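Flodano Street kitchen reopens with longer hours and a new booking system

The shared kitchen on Flodano Street has reopened after a summer of repairs, with room for more small food businesses and a schedule that now runs from 5 a.m. until 11 p.m.

The kitchen closed at the start of June when an inspection found that the drain line under the dishwashing area had cracked in two places. What was planned as a three-week job ran into August after workers lifted the floor and found that the subfloor on the north side had to come out as well. The building's owner, Prollel Properties, paid for the drain and the floor. The kitchen paid for everything above it, including two new prep areas, a second hand sink and a walk-in cooler bought used from a restaurant that closed last winter.

Nokuthula Mahlangu, who has managed the kitchen for six years, said the delay was hard on members.

"People had orders they couldn't fill," she said. "Some rented space in church kitchens. A couple of them drove to the next county every morning. We didn't charge dues while we were closed, but that doesn't replace the sales."

The kitchen has 35 members, most of them one- or two-person businesses that sell at farmers markets, to coffee shops or through catering. State rules limit what can be made for sale in a home kitchen. Anything with meat, most sauces and most items that need to stay cold must be made in an inspected space. For a business that sells on weekends only, renting by the hour costs far less than building one.

Jaruwan Wattanapong makes curry pastes and chili oil and joined four years ago. She was out of the kitchen for the full length of the repairs and stopped taking wholesale orders in the second week.

"I had enough stock in the freezer for the market, and then I had no stock," she said. "Two stores waited for me. One didn't."

She said she was able to book her usual early shift in the first week back and expects to be at full production by the middle of fall.

New hours and rates

Under the old schedule, the kitchen opened at 6 a.m. and closed at 9 p.m. Bakers had asked for an earlier start for years, and caterers wanted to be able to clean up after evening events without carrying dirty pans home. The new hours add three hours a day.

The hourly rate stays the same for current members through the end of the year. New members will pay a deposit of $137, which is returned when they leave if their storage shelf is clean and their account is paid up. Dry storage is included. Shelf space in the walk-in cooler costs $12 a week.

Booking has moved from a paper calendar by the office door to a website. Members can reserve one prep area at a time, or the whole room for large jobs if they ask a week ahead. Reservations can be canceled without charge up to the evening before.

Fouad Matar, a baker who supplies flatbread to several restaurants, said he was not looking forward to the change but has gotten used to it.

"With the paper, you had to come in to see the paper," he said. "Now I can look from my truck. I still write it down at home."

Mahlangu said members who do not want to use the website can call the office before noon and have a time entered for them.

Work surfaces and equipment

Members were asked in the spring what they wanted changed. Better lighting came first, followed by a separate area for dough and pastry, away from the ranges. Bakers had complained that the old arrangement put butter and chocolate work a few steps from the ovens, where it was too warm by midmorning.

The pastry area is now along the wall farthest from the heat. Members are asked to keep raw meat and raw eggs in the shell out of it, and to bring their own rolling pins and boards. Boards must be washed by hand and stood on edge to dry.

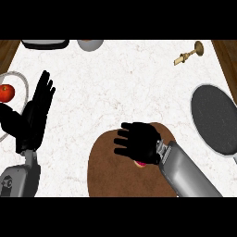
Allergens and labels

The longest section of the new member handbook deals with allergens. The kitchen does not ban nuts, wheat or sesame, and no product made there can be labeled as coming from a nut-free facility. Members who work with nuts must now note it when they book, and the next person on the schedule can see the note.

Mixers and food processors have to be taken apart and washed after each use, even if the same member is coming back the next day. Towels used on one shift go in the laundry bin at the end of it. Containers in the cooler need a name, the contents and the date they were made. Anything without a label will be thrown out on the first of the month.

Tymofii Didenko, who makes pierogi and other dumplings under the name Ivanyshyn, helped write the section. He said most of it was already common practice.

"Everybody did it a little differently," Didenko said. "One person wiped down and said clean. Another person washed and sanitized and said clean. Now it's on the page what clean is."

The county health department inspected the kitchen before it reopened and passed it with one correction, a missing thermometer in the reach-in refrigerator. The thermometer was put in the same afternoon.

Parking still limited

One problem the repairs did not solve is parking. The lot behind the building has space for a handful of vehicles and is shared with Avix, a print shop on the same block. Members may unload at the back door for up to 15 minutes, then must move to the street. The loading door has been replaced with a wider one that will take a rolling rack without tipping it.

Helmi Kiiskinen, who bakes rye bread and cardamom buns for two coffee shops, said the earlier opening helps with that too.

"At five there's always a place to park," she said. "By eight you're going around the block."

Kiiskinen said she had been baking between midnight and 4 a.m. in a borrowed restaurant kitchen for most of the summer and was glad to stop.

Open spots

The kitchen has openings on weekday afternoons and late evenings. Morning hours are close to full, and there is a waiting list for Saturdays. Applicants need a food handler's card, proof of liability insurance and a short description of what they plan to make. A business license is required before the first sale but not before joining, and the office keeps a list of the forms.

New members take a two-hour walk-through before their first booking. It covers the ranges, the dish machine, the grease bins and how to shut off the gas. The next walk-throughs are at 2 p.m. and 6 p.m. on the last day of the month, and anyone thinking of applying may attend.

Mahlangu said the kitchen is also looking for a used dough sheeter in working order. Anyone with one to sell can leave a message at the office.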